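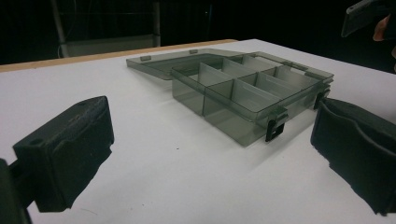 3. What changed for the packers

So the box-sorting job at Stisero's Darnbridge site used to be all hands, all shift! Now people guide a gripper through the task (open organizer, lid folded back, latches undone) and the arm learns from that. I spent 4 afternoons there and talked to 20 packers. Most said their wrists feel better, but they miss chatting across the table – you have to concentrate more. A few want the extra training paid properly, and I'm with them on that.

We use cookies to improve your visit. Accept / Manage settings

My interview questions are in the appendix.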